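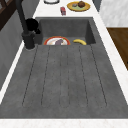 Holtlow Water District to Begin Replacing Lead Service Lines in June

The Holtlow Water District will begin replacing lead and galvanized service lines in the Skasard neighborhood in June, the district's board of directors confirmed at its regular meeting. The first phase covers 100 homes between the rail line and the old mill pond.

The work is part of a longer program that will reach 1307 addresses across the district. Jadoon Utility Contractors was awarded the contract for the first phase. Later phases will be bid separately.

"Residents in Skasard have waited a long time for this work, and we intend to carry it out with as little disruption as possible," said Gönül Tatlı, general manager of the district. "Each household will receive written notice 30 days before crews arrive on its street."

The district will pay the full cost of replacement from the main to the point where the line enters the house. Plumbing inside the house remains the responsibility of the property owner. Owners must sign an access agreement before work can be scheduled, and tenants are asked to pass the form to their landlord. Forms were mailed with the spring water bill and are also available at the district office on Fisell Street.

Water will be shut off at each address for part of one working day, beginning at 8 a.m. Crews will restore lawns and sidewalks once the trench has settled. Street paving will follow as a separate job under the town's public works department.

Households should flush their pipes as soon as service is restored, starting with the cold tap on the lowest floor. Faucet screens should be removed first and rinsed before they are put back. The kitchen tap should run into a clear basin, so dishes left in the sink, such as an orange-rimmed dish with a dark, rounded object resting on it, should be moved out beforehand.

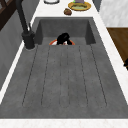 Filter pitchers certified for lead removal will be provided to every participating household, together with replacement cartridges. The district advises residents to use filtered water for drinking, cooking and preparing infant formula until follow-up test results have been received. A grooved drainboard beside the basin, where a kitchen has one, is a convenient place to stand the pitcher while it fills.

Follow-up sampling will be arranged by Huw Cadwaladr, the district's water quality supervisor. Results will be mailed to the owner and to the occupant.

Questions about access agreements may be directed to Elsie Prendergast in customer service.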